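Holding a view and being able to defend it
Karabo Mathebula
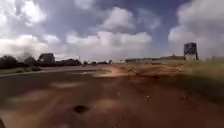 Clouds over open ground, with trees on the horizon.

I taught an evening class in moral philosophy at Stornness for nine winters, and the complaint I heard most from students was that they had lost an argument and did not know whether they had to change their minds. My answer was usually no. I still think so, though I have heard good objections.

Take a case from the class. Hidayah Sinaga believed it was wrong to break a promise to someone who had died. Damian Mayrhofer asked who was harmed. She tried the family, then the memory of the dead, then the practice of promising, and he had a reply to each. By the end she had no reason left that she was willing to state. She kept the belief anyway, and he called that stubborn.

I don't think it was. Being good at giving reasons is a skill, and people have it in different amounts. If we must drop every belief we cannot defend on the spot, the quickest talker in the room decides what the rest of us may think. Damian was a quick talker. He was also 24 hours away from having his own position taken apart by Dong-geon Heo, and he kept his as well.

The strongest objection is that this lets prejudice off. A bigot who loses the argument can say the same thing. I accept that, and it worries me. What I would ask of both is that they go on listening, and that they admit the loss where it happened. Hidayah did that. She came back the next week with a fourth reason, which was better than the first three, and Damian has yet to answer it.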